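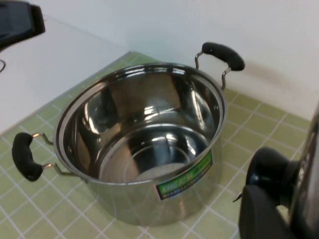 Westow, January

I bought a pot. I know that is not much to come back with after such a long silence over here, but it has been a slow month and the pot has been the best part of it, so you're getting a whole post on the subject!

My old one came with me from the apartment in Urdale, and it had been a good friend for 18 years. One handle had been loose for the last 6 of those (I used to tighten it with a butter knife every Sunday before the soup went on), and the bottom had gone a little round, so it rocked on the burner whenever anything came to a boil. I kept telling myself it had another winter in it. Then on Thursday I had it full of barley and stock, and the handle let go halfway to the sink, and that was the end of that. I was finding barley behind the toaster two days later.

So now there's a new one, stainless steel, so shiny inside that I can see the kitchen light wobbling around in it, with a black grip on each side. I left the sticker on longer than I should have. I always do this with new things, I like them to stay new for a bit. My mother kept the plastic on a lampshade until I was in high school, so I come by it naturally. When I do get to it, I'll warm the sticker with the hair dryer, peel slowly from one corner, and rub off whatever is left with a drop of cooking oil. Then hot water, dish soap and a soft cloth, and a good dry so it doesn't spot.

The other thing I've given in on is a stand for the lid. Geum-ok Sung has had one next to her stove for as long as I've known her, and I used to tease her about it, because who needs a chair for a lid? Well, I do. I have spent my whole cooking life lifting a dripping lid and turning in a circle looking for somewhere to put it, and usually it ended up upside down on top of the mail.
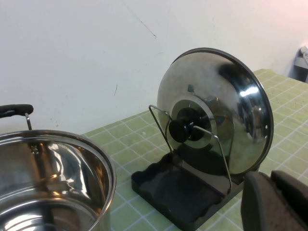

The lid in its holder, with the pot alongside.

What won me over is the little tray at the bottom, where the drips can go, and it's small enough to rinse with the spoons.

First up will be Geum-ok's radish soup, which I've only ever made in half batches. She has promised to come over and stand behind me while I salt it. After that I'd like to try a big pot of beans, and if anyone has a good one that doesn't start with a ham bone, please leave it in the comments. I still have half a bag of barley, too, but I think I'll give that a few weeks.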